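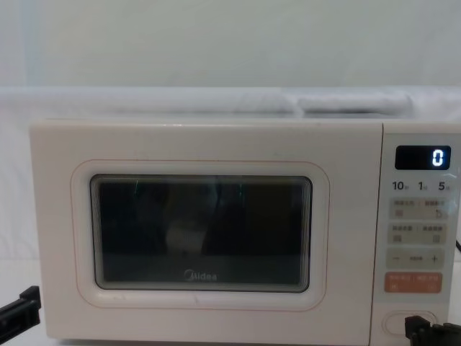

Trernodlow Hall kitchen: spring safety check, March
Checked by: Kirsty Ormsby
Read over by: Edvin Halvorsen

What a difference from last autumn! Two of the old problems have gone completely, and the cupboards are a joy to open now. Comments are under each item, so please do read past the ticks.

1. Fire blanket on wall, tapes hanging free
OK. Moved to the left of the door as we asked, and much easier to grab.

2. Extinguisher in date, pin and seal in place
OK. Gauge well into the green.

3. Sockets and plugs
OK, with one comment. The double socket by the kettle has a hairline crack in the plate. I've taped it over and put a note on it. Please get the electrician to swap it before the lunch club is back.

4. Microwave: door closes squarely, hinge firm, vents clear
OK. Lovely and clean inside. Please keep tins and foil trays well away from it, and don't stack plates on top.

5. Cooker, all rings and oven door
OK. The back left ring is slow to light but safe. Edvin thinks the jet needs a clean, and he has done plenty of them.

6. Fridge at 5 degrees or below
NOT OK at first look (7 degrees at 9.15 am). Turned the dial down a notch and it read 4 by noon. Could whoever opens up write the reading on the sheet for the next 12 days?

7. Hot tap and water heater
OK. The Srour heater was serviced over the winter and the "very hot water" sign is back up. Hooray!

8. Floor dry, mats flat
NOT OK. The mat by the sink curls at one corner and I caught my toe on it. Rolled up and put in the store. A new one is on order from Nakis.

9. First aid box
Short of blue plasters and burn dressings. Everything else is in date, and somebody has labelled the compartments beautifully.

10. Cleaning products locked away
OK. The Flunine descaler is now on the top shelf with its lid on tight.

11. Way out clear
OK. Both doors open fully, and the new bolt slides like a dream.

Still to do: socket plate, sink mat, plasters and dressings. Meter reading while I was in the cupboard: 3,396.

Edvin's note: agree with all of it. I'll bring the jet brush next time I'm in.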